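Print this page E-mail this page

Small cases, and what we put in them
Speaker notes – Thursday evening talk, Hirnard hall
Sreekumar Kotian

Good evening, and thank you all for coming out on such a wet night. Wait for people to sit down before starting, the chairs at the back scrape dreadfully.

Begin with my aunt's sewing tin. It had held shortbread once, and every child in the family has lifted that lid hoping for shortbread and found bobbins. Pause here, as most rooms will have a tin of their own and will want to tell a neighbour. Let them. Then say that the talk is about little cases of that kind, the ones that fit in a palm or a coat pocket, and how they come to hold whatever they end up holding.

I got interested when we moved from the flat in Pisharody Road to the house. I had packed the big things very sensibly, with labels, and I was rather proud of myself, and then on the last morning I went round the drawers and came away with 82 small boxes, tins, pouches and cases. I did count them, on the landing, with my tea going cold beside me. Almost 60 had something inside. The others were simply being kept in case, if you'll forgive me (leave a moment for the groan).

Now to lids. A lid does more for a case than we give it credit for. A plain one gets opened every time you pass, just to see, while one with a picture or a pattern on it gets remembered – I know that the tin with the ship on it holds fuses, and I couldn't tell you what is in the plain one next to it though I bought it myself. Children know this very well. Give a child two cases the same, one printed and one plain, and watch which of them the treasure goes into.

Go slowly over the next part. The case on the marble-patterned top is pale blue, shut, with rounded corners and a little dark teal clasp at the side, and there is a whitish figure printed in the middle of the lid. I am very fond of a clasp in a different colour. Your thumb finds it before you have thought about it, even in a dim hallway with your arms full of shopping.

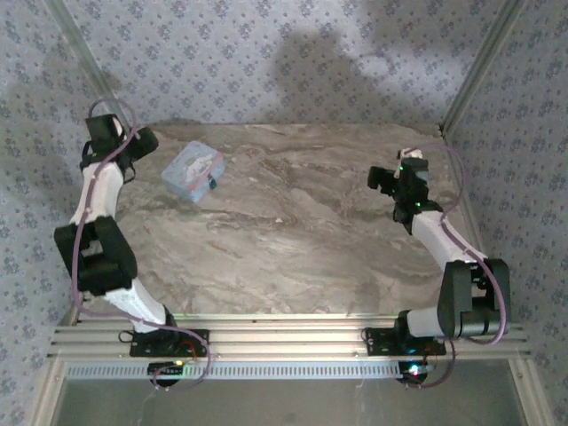

Stokari asked, when I gave a shorter version of this in December, whether a clasp was really worth the bother, having had three of them snap in one winter and gone over to rubber bands for everything, plasters and hairgrips included.

I have thought about that a good deal since. A rubber band is a fine thing and costs next to nothing, but it perishes, and it does so at the back of a drawer where you won't see it happen. My own answer is to open a clasp with the pad of the thumb and never the nail, and not to fill the case so full that the lid has to be leaned on. Most of the broken ones I have been shown were overfilled. Hold up the green one with the bent hinge at this point – it is in my left jacket pocket – and pass it round, but do ask for it back.

Then rounded corners, briefly. They are kind to pockets and linings. I once carried a square-cornered tin in a good coat for 18 months and the tailor was quite short with me.

Next, the sorting. I do mine at the kitchen table on a wet afternoon with the radio on. Everything comes out and is opened, and anything that rattles is looked into properly. Buttons go with buttons, and foreign coins go to whoever is travelling next. I keep 2 cases empty on the hall shelf, and when someone in the house needs one they take it from there and leave my others alone, or that is the idea.

If there is time, the story of the Urent raffle and the locked cash tin. If there isn't, go straight to questions, and remember to mention that tea is through the double doors and that the urn takes a while.

Print this page E-mail this page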